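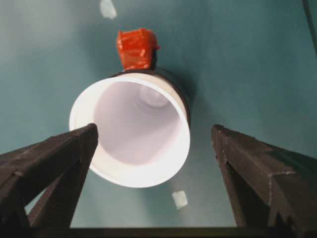 Colm Hennessy is not engaged, and he would like his mother to stop getting phone calls about it.

The Clerklow star has been asked about a wedding in nearly every interview since January, when he and set designer Thaddeus Obi were seen looking at houses in Dradmont. One gossip site had them married by the end of that week. Another had the guest list at 100.

"We were looking at houses for Thaddeus's sister," Hennessy says. "She bought one. It has a very nice laundry."

The pair met on the second season of Clerklow, the small-town drama that made Hennessy a familiar face at 33. Obi built the pub where most of the arguments happen. They have been together ever since, and neither has ever hidden it. They just don't post much.

Director Osvaldo Mendonça, who cast Hennessy after seeing him in a play with nine people in the audience, thinks the attention has worn him down a little. "He's polite to everyone, so they keep asking," Mendonça says.

Work is keeping him busy in any case. He starts filming Lenihan next, playing a retired jockey who goes back to his home town to sell the family pub — another pub, he points out — and ends up running it. Kenji Gallagher plays his brother. The two share a flat during the shoot and have already fallen out over the heater.

After that he wants a few months off. He grew up in Ritside, population 2,000, and still goes back for the show each year to help his uncle with the cattle.

As for marriage, he isn't against it. "If it happens, we'll tell our families first," he says. "Then Mum can ring whoever she likes."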